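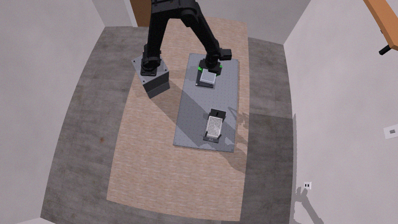 The Night Shift at Brevell

I was halfway through a cheese roll when the arm stopped, which if you've ever done nights at Brevell you'll know is exactly when it always stops. The screen said GRIP LOST. I put the roll down on my coat (hygiene!) and went to look.

The plate was still there. It was sitting in its holder under the gripper, good as gold, and the arm was hanging over it with its gripper just hanging there like it had forgotten what it came in for. I do that in the kitchen.

Now, the rule is you press the stop button before you go anywhere near Teuber. That was our name for the arm, after the firm that put it in, and it stuck. But pressing stop means the whole run has to be started again from the top, and we were on plate 261 of 694, and the Vurkinon people wanted the lot by breakfast. So I thought, I'll just nudge it. A tiny nudge, the holder was only a hair out.

You can guess. I'd got two fingers on the corner of that plate when the screen changed its mind and said RETRYING, and down it came.

It wasn't fast, that's what I keep telling people. It came down at the same polite speed it does everything, and I stood there and watched it like a rabbit. I got my hand out with the nail of one finger gone black and a well plate upside down on the board. Then it picked up nothing at all, very carefully, carried it across to the second holder and let go of it. PLATE 261 COMPLETE, it said.

I laughed, I'm afraid. Then I had to sit on the floor for a bit.

The report took me longer than the finger did to stop throbbing. There was a box for "cause" and I wrote "gripper sensor", then crossed it out and wrote "gripper sensor and me". My supervisor read that with her eyebrows up and rang Jullura, who look after the software, and they said the arm was meant to try again after up to 2 minutes. Meant to! It's been in the manual since December, apparently, on a page I'd used as a coaster.

So there's a guard going on now, with a switch on it, and the retry waits until somebody says yes. I still do nights. I press the button every single time, and I eat my roll before I start.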